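Reading time: 1 minute

How does a zipper work?

I zip things up all day long and for years I never wondered how. So I got a magnifying glass and looked!

A zipper has two rows of tiny teeth. Each tooth has a bump on one side and a little hollow on the other. Inside the slider there's a path shaped like a Y - pull up and it squeezes the rows together, so every bump pops into a hollow. Pull down and a wedge pushes them apart again.

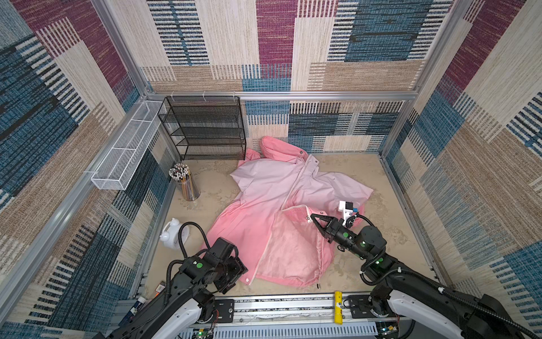
Is yours sticking? Rub a pencil tip along the teeth, then try again - gently!

Last updated: Thu 10 December
© Bimum Kids, Fimville | Contact us | Back to top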